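3.2 Leaks at the joints

What surprised us most in the Brunidby survey was how little water escaped along the pipe runs themselves. We checked 163 garden watering systems over one dry season, and 63 of them lost water at a joint. Only 13 had a leak anywhere else! Earlier work on home irrigation (Alcaraz; Bellamy) looked mainly at timers and nozzle choice, so this was a delightful result to stumble on, and it sent us back to the plots with wrenches and a bag of spare washers.

Joint losses were highest in October, when many households had already taken their lines apart once and put them back together. Systems with more than 2 joints per bed fared worst. Stuart Bellamy's plots at Sollo, fitted with fresh washers each spring, stayed well below the rest, and we would love to see that simple habit tested on a larger group. A joint consists of two hose ends brought face to face (Figure 4), and we scored each one by hand before opening the tap.

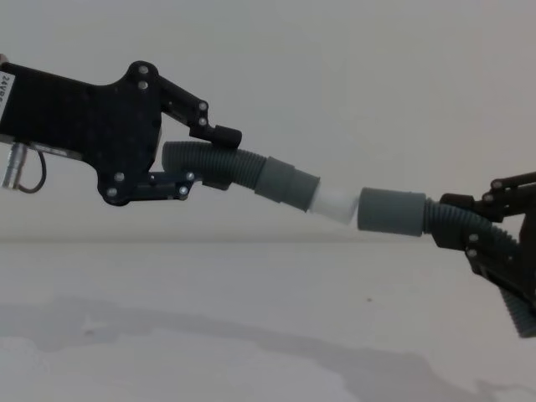 Figure 4. Two flexible hose assemblies, with a narrow gap between their ends.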